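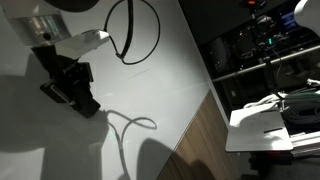
Siromov Medeiros

DREMBRIDGE, 2 August 2021. Okay, so it's a press release, which I have never written before, and I'm going to write it the way I talk. The Butero arm is done enough to share! As of today the full build notes, parts list and code for our shared-workshop robot arm are free to download, and anyone with a bench and some patience is welcome to build one.

Butero started in April as a bit of a dare at the Drembridge workshop. I'd been grumbling that every home arm project I found either stopped at "wave hello" or needed a machine shop to finish, and the people at the next bench told me to quit grumbling and go make something. Fair enough. I had a white tabletop, a pile of brackets and a lot of evenings, and that was plenty to get going.

The part I'm proudest of is the gripper. It's black, it's all plates and brackets and screws, and it has two fingers that I have redrawn 14 times (the drawings for the bad ones are in the download too, in a folder called "no"). The early fingers were lovely to look at and hopeless at holding a dowel. The current pair will pick up a dowel, a spool of thread or a marker cap and put it down again where you asked. It won't pick up a coin off a flat table. I've tried. If you work out a way, please write to me, I'd love to know.

Cables were the other big headache. For weeks I kept the main one short and tidy, and every time the arm reached out it tugged at the connector and the whole thing sulked. These days I leave a big generous loop over the top, with a proper strain relief, and let it swing. It looks a little silly and it throws a great curly shadow across the table, but I haven't had a connector work loose from it yet. The notes have a whole page on loop length, probably more than anyone wants to read. Please read it anyway before you cut your cable!

I ran a long test last month, 1000 moves from one side of the table to the other, with the workshop radio on and a sandwich in my hand. It stopped 7 times. Most of those were my code losing its place after a pause, which is fixed in the version going out today. One was a screw backing out of a bracket, so the parts list now includes thread locker, and the build guide nags you to use it.

What's in the download:

Drawings for every bracket and both fingers
The parts list, with swaps for things that are hard to find
Wiring notes, including the cable loop page
The control code, with comments that I tried to keep polite
A first-day checklist for setting up on your own table

A quick word on that checklist. Bolt the thing down. Keep the stop button where your free hand can reach it, and run everything at the slow setting until you trust it. A glossy tabletop like mine is nice for wiping clean, but small parts skate around on it, so put down a scrap of rubber mat under whatever you're trying to grab.

We're also printing 200 paper copies of the build guide for folks who'd like to have one open on the bench and get glue on it. They're free to pick up from the front desk at the Drembridge workshop while they last. I can't mail them, sorry, but the same pages are in the download and print fine at home.

Next up is a softer fingertip, and after that I want to give the arm a way to tell when it has missed. If you build a Butero, send me pictures, and send me the problems too. The workshop has a Butero shelf now for spare brackets and leftover screws, so if you're local and you're short one part, come and look there first.

Questions from press, clubs and curious neighbors can go to the Drembridge front desk, marked Butero, and they'll get to me.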